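4.2 岗位任务的重新划分

本节讨论Troltska洗衣服务点引入双臂系统之后,人工岗位在任务构成上的变化。该服务点承接短租公寓的衣物洗涤与整理,原有流程由同一名员工完成取衣、上架、检查和交付,工序之间没有明确的交接点。系统部署后,上架与取架两道工序交由Ilum平台执行,取衣、检查和交付仍由人工负责。观察期内记录到的单件操作为3617次,其中包括T恤、短裤及薄外套,毛衣与西装不在本次范围之内。

上架工序的核心动作是双侧夹持:两个夹爪分别控制衣物的两侧肩部,使衣架在领口内保持居中。印花T恤由于面料轻、领口易下垂,被选为主要测试品类。 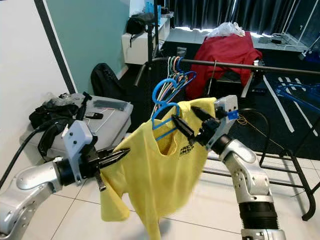 上架工序交给机器之后,员工的工作时间主要用在哪里?
主要用在衣物的预分拣和异常处理上。员工需要在衣物进入工位之前剔除翻面、纽扣未解和面料过厚的件,并在系统请求协助时到场处理。

预分拣在原流程中并不单独存在。受访员工普遍将其描述为“顺手做的事”,即在拿起衣物的同时完成判断。工序拆分后,这一判断被提前,并且需要以系统能够接受的形式表达出来,例如将衣物按固定朝向摆放。Java编写的调度模块每12秒轮询一次工位状态,员工若未在该间隔内完成摆放,任务即顺延至下一轮。部分员工认为这一节拍改变了他们对工作速度的感受:总量没有增加,但可自行支配的停顿减少了。

与节拍相关的另一项变化是空间占用。原有布局按一人走动设计,物品随手放置并不影响作业。双臂系统进入后,通行范围和放置范围须分别划定。

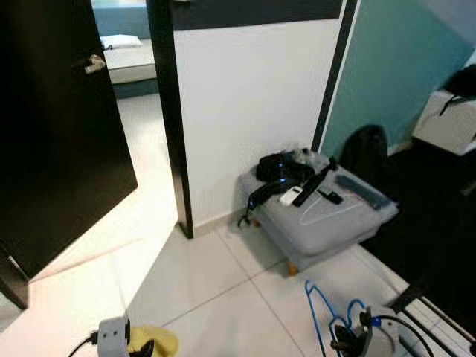

协助请求的分布并不均匀。按触发原因归类,衣架相互钩连所占比例最高,其次为夹持位置偏移。铁丝衣架轮廓细、挂钩外伸,成束夹取时容易交叠,图中右侧夹爪所持的蓝色衣架即属此类,而左侧夹爪同时持有一件黄色织物,此时双臂均被占用,无法以一侧辅助另一侧分离衣架。现行规程规定,在双臂均持物的状态下发生钩连,系统应原地等待,由员工到场分离。员工对该规程的意见集中于响应责任:请求发出后由谁前往,规程未作说明,实际多由距离最近者承担,导致靠近工位的员工被打断的频率明显偏高。

针对上述问题,服务点自四月起试行轮值制,每班指定一人负责响应,该员工在当班期间不承担交付任务。试行后,单次响应的等待时间缩短,但交付环节在周六高峰时段出现积压。管理方随后将周六的预分拣提前至开门前完成,积压有所缓解。此项调整增加了早班人员的工作内容,而岗位说明尚未相应更新。

技能要求的变化同样值得记录。原岗位培训以折叠和熨烫为主,新增内容包括急停操作、夹爪外观检查及协助请求的判读。培训采用Majumder量表评估,共19个条目,覆盖操作熟练度与主观负荷两个维度。结果显示,操作熟练度在培训结束时已达到岗位要求,主观负荷则在独立上岗初期上升。访谈材料表明,负荷上升主要与进入机器作业范围时的判断有关:员工能够完成分离衣架等动作,但对何时可以进入缺乏把握。

取架工序中的人机距离问题与此相近。空衣架与深色薄料衣物在该工序中分别由两臂持取,员工可能同时在相邻房间作业,房门通常保持开启以便搬运。

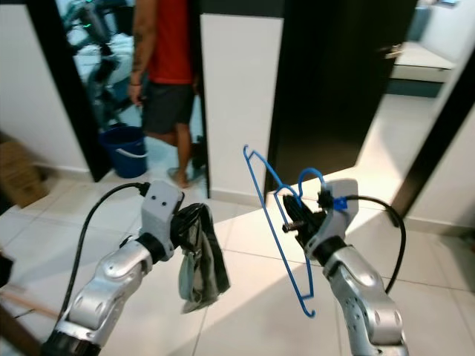
图3 双臂分别夹持深色织物与蓝色衣架,相邻房间内有人员站立。

门口区域目前未设置独立的检测装置,通行由员工自行判断。在服务点内部讨论中,有意见主张作业期间关闭房门,也有意见认为反复开关会妨碍洗衣桶和纸箱的搬运。现行做法是在地面划定200厘米的停留界线,员工跨越界线前须按下暂停键。该做法的执行情况依赖班次习惯,早班执行较为稳定,晚班则常以口头提醒代替按键。

从任务构成看,自动化减少了重复性的抬臂动作,同时增加了等待、监视和短时介入。后几类活动在现有工时记录中没有对应的类别,多数被计入“其他”。由此造成的直接后果是,绩效考核仍以交付件数为依据,承担响应任务的员工件数偏低,需由班组长逐月手工修正。4.3节将依据修正前后的工时记录,对各班次的任务时间作进一步比较。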